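Gripper maintenance thread, because three people asked me on Friday how we keep the hand-held pair going at Grosavside. It's mostly boring upkeep. (1/11)

We have one station and two grippers, a left and a right. They get looked after as a pair. If one gets new pads, so does the other, even if its old ones look fine. (2/11)

Start with the marker cubes. Wipe every face with a barely damp cloth, then a dry one. Look along the edges for lifting print. A corner that has started to peel gets a new print. Don't glue it back down. I did that once and lost an afternoon of tracking. (3/11)
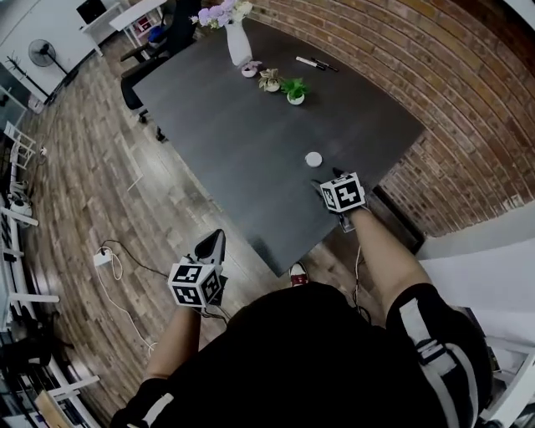 After the cubes I do a reach check. Arms out over the table, one gripper forward and one back, then swap. Open and close at each spot. If a cable pulls at full reach, it gets rerouted before anything else happens. (4/11)

Cables are the part that wears out on ours. Feel along the wire from the base of the gripper down, about a hand's length. Any stiff spot or kink, swap the cable. Label the new one the same day. (5/11)

Jaws next. Close them slowly and look for light between the pads. A gap at the tip usually means a finger screw has backed out. Snug it, close again, look again. Muthoni Urio marks each screw head with a paint pen so you can see if it moved. I copied her. (6/11)

Pads: we log open-close cycles in Pirnar, and I check the surface every 30 hours of use. Shiny patches mean they come off. Clean the finger with alcohol, 70 percent, and let it dry before the new pad goes on. (7/11)

Then the cameras. Lens cloth only, no paper towel. Bring the grippers up so each one can see the other and check that the marker reads sharp on the screen. (8/11)

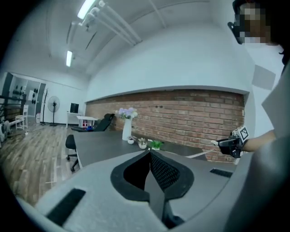
Looking out over one gripper, with the other one held up across the table.

If the marker drops out when you tilt the wrist, check the overhead lights before you blame the camera. Glare on a cube face looks just like a bad calibration in the log. (9/11)

Recalibrate after any screw, pad or cube change. Ours takes up to 30 minutes with the Pradham script. Save the old file first. I keep the last 2 for each gripper. (10/11)

Spares in our drawer: pads, finger screws, one cable per side, printed marker sheets. Cheng has the print file if your copy is the old size. Next job is better strain relief at the base, will post when I've settled on a clip. (11/11)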